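3.2 Storage furniture and the habit of putting things away

The second part of the survey asked households how they keep small items: keys, batteries, receipts, medicine. We sent 3,000 questionnaires in July, and 2,898 came back. After we removed the forms with missing pages, 2,334 remained for the analysis. The questions followed the earlier work of Restrepo on kitchen storage, but we changed the wording, as several people in the pilot did not understand the term "storage unit" and asked us if a shelf is also included.

Most respondents named a drawer as the place where they look first when something small is lost. This answer was common in all age groups. Open shelves were named more often by people who live alone, and closed boxes by families with young children.

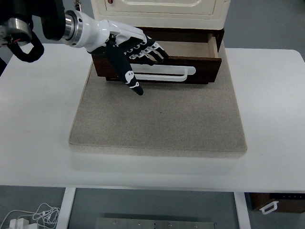 We also asked how often the drawer is emptied completely. Here the answers were less clear. Many respondents wrote a comment next to the scale, for example "only when we move" or "when it does not close anymore". We coded these comments as "rarely". It is possible that this choice makes the group too large, and we return to this point in Section 5.

The type of front seems to matter for how a drawer is used. Figure 4 shows a small drawer that has both a bar handle and a semicircular notch in the top edge of the front panel. In the interviews, people with a notch or a low front said more often that they drop items in without opening the drawer fully.
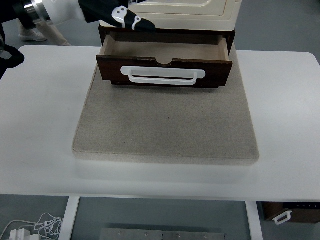
Figure 4. Open drawer with bar handle and notched front. Photo: Hernán Restrepo.

In total we held 30 interviews, all in the homes of the respondents. Two furniture lines, Culla and Skulura, were mentioned by name several times, mostly in connection with the depth of the drawers. A deep drawer was described as practical in the first months and as a problem later – the items at the bottom are forgotten. The owners of shallow drawers complained about lack of space, but they could list the contents with fewer mistakes.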